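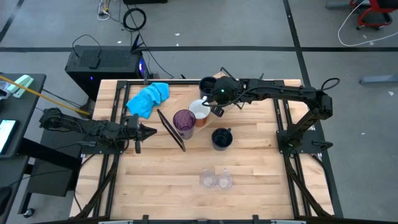 Unit 2: Can a machine clear the table yet?

Welcome back. Last unit was mostly history and factory arms bolted to the floor doing the same weld forever, and I promised you we'd get to chores. So, chores! I picked the least glamorous one I could think of, which is putting cups away, and we're going to spend the whole unit on it. (Yes, the whole unit. I did warn the February group too and they survived.)

Before you read on, go home and put away some cups. I mean it. Do it slowly and write down every decision your hands make. Which one did you grab first? Did you slide anything out of the way? Did you change your grip halfway up? Most people write three lines and then, once they think about it, three pages. Bring your pages to class, we'll use them for the first exercise.

Why cups are mean

A cup is hollow, it tips, and the good place to hold it is often hidden behind another cup. Clear ones are worse. A depth camera works by getting light back from a surface, and clear plastic or glass lets a lot of that light go straight through or bounces it somewhere silly. You get holes in the depth picture right where the cup should be. Your own eyes have trouble with this too (ask anyone who has walked into a patio door), but you have a lifetime of practice with highlights and edges.

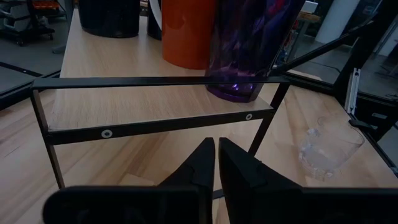

Fig. 2. The shelf from gripper height. Clear glass at right, on the table.

Look at how little you get from down here. The tops of the things on the shelf are missing, so if all you had was the wrist view you'd be guessing at heights. That's the case for more than one camera, and it's also why people mix a close view with a wide one. The cost is that now you have to get all those views to agree with each other, and a small error in where you think a camera sits turns into a knuckle against the shelf rail.

Steps in the chore, as an engineer would list them

1. Find the cups. Say which are which, and which ones must stay level.

2. Choose an order. A cup with something in it changes everything near it, so I'd want the arms planning wide paths around those. 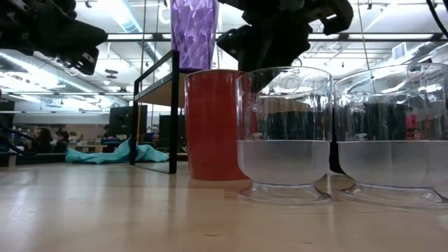

3. Grasp and lift. Two fingers have to squeeze enough to hold and not so much that thin plastic buckles. With two arms you can also pass things across, or have one steady while the other moves, but then the arms can hit each other.

4. Place. People underrate this one. Letting go is where I see the most trouble in student projects, usually a fingertip dragging the rim on the way out.

5. Check. Is it standing? Is it where it should be? A lot of systems skip this and cheerfully go on to the next cup.
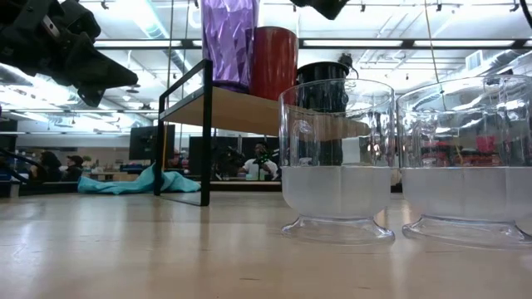

Fig. 4. Three on the shelf, two on the table with liquid in them.

So, can they do it or not?

My answer is "sometimes, and ask how often." Let's do a made-up one on the board. Suppose the Botel arm manages 311 good placements out of 1000 tries, and the Plutoreo arm manages 151 out of 1000. Botel is twice as good, hooray! Would you let either one near your grandmother's china? Now suppose each miss needs a person to walk over and pick something up. How good does the arm have to get before it saves you any time at all? There's no single right number, and I'd love to hear you argue about it.

A shop floor has it easier in one way. You can paint a line, fix a tray, and buy one kind of cup. A kitchen won't hold still for you like that.

For next time

Read the Sesham handout, just the part on grasping. Skim the rest if you're short on time. Then write one page on a chore you think will be done by machine before cup clearing is, and one you think will come after. Bring your cup pages too!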